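Feb 15, 2023

Up at six to finish the hamper trial before the post office counter opened. Yesterday's box failed the shake test again. The jar of chutney moved sideways and split the fudge carton, so the fault is in the base layer and not the lid. Repacked from empty.

Notes on the base, as I keep changing my mind and then forgetting what I did. Two sheets of corrugated card cut to the inside dimensions, then shredded paper to a depth of 3 inches, pressed down hard with the flat of the hand and topped up. Wood wool looks better but sheds into everything and sticks to the ribbon. The Udix shred is a narrow crinkle cut and holds its height after compression. The cheaper bag from the market goes flat overnight. I measured both this morning after leaving a tin on each since Monday, and the cheap one had lost more than half its depth.

Heavy items go to the back and center. The jar now stands in a collar made from a strip of card, scored and stapled, which is ugly but sits below the level of the shred. Soap must be kept away from anything edible. I put a bar next to the shortbread in December and my aunt said the shortbread tasted of lavender. Soap goes in its own waxed bag on the far left, with the tea between it and the food. Tea picks up scent too, so the tea has to be in the foil packet. Loose tea in a paper pouch is off the list.

Order of packing, final version: base card, shred, jar in collar, tea tin, fudge, soap, candle laid flat, shortbread on top. Nine items was too many for this basket. Seven fits, counting the card and the small notebook down the side.

The basket itself came from Prunbridge and has a slight lean. One foot is longer than the other three. Trimmed it with the bread knife, then sanded it. It still rocks a little on the kitchen tiles but sits level on the carpet, and it will most likely live on carpet.

Cellophane. Cut it 47 inches long for this size. My old figure was shorter and left nothing to gather at the top. Lay the sheet flat, basket in the middle with the long side facing me, bring up front and back first, then fold in the sides like the end of a parcel. One piece of clear tape per side, low down. The gather wants a twist tie before the ribbon goes anywhere near it. Trying to hold the gather and tie a bow at once has wasted a good deal of ribbon over the years.

Bow: wired ribbon, four loops, tails cut at an angle. Satin slides on cellophane – it had worked loose by lunchtime on the last two. Wired grosgrain stays put.

Altovgate delivery came at ten, short by one roll of tissue. Order number ends 3261. Emailed them and got an automatic reply. The tissue they did send is a cream color and not the ivory on the website. Next to the white shred it looks yellow. I will use it on the inside of the March boxes, where it will be against brown card and the difference will not show.

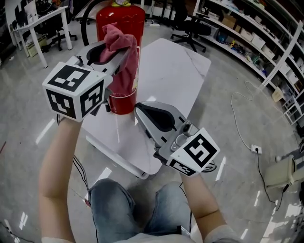 Page 9

Afternoon. Cost the basket properly, including tape and ties, which I always leave out. The contents are the smaller part of it. The basket, cellophane, shred and ribbon together come to more than the food, and that is the wrong way around for a present somebody is supposed to eat. For the next one I will try a plain shoebox covered in kraft paper, with the lid wrapped separately so that it can be lifted off and used again. No cellophane at all.

Looked at the Waweru kit in the store on the way back from the post office. It has a tray, a bag, a pull bow and a gift tag. The tray is shallow and would not take the jar upright. Pull bows are quick but crush if anything is stacked on them, and they do not recover. Left it on the shelf.

Shake test repeated at four o'clock. Held level, moved side to side, then tilted to the left and right and set down hard once. No movement from the jar. The candle rolled a short distance until it met the tea tin. A twist of tissue on the open side should stop it. I will do that tomorrow before the cellophane goes on, as it means lifting out the shortbread.

To buy: tissue (white), staples, double-sided tape, one more foil packet of tea. The gift tags still need holes. The punch is in the drawer under the stairs, or was.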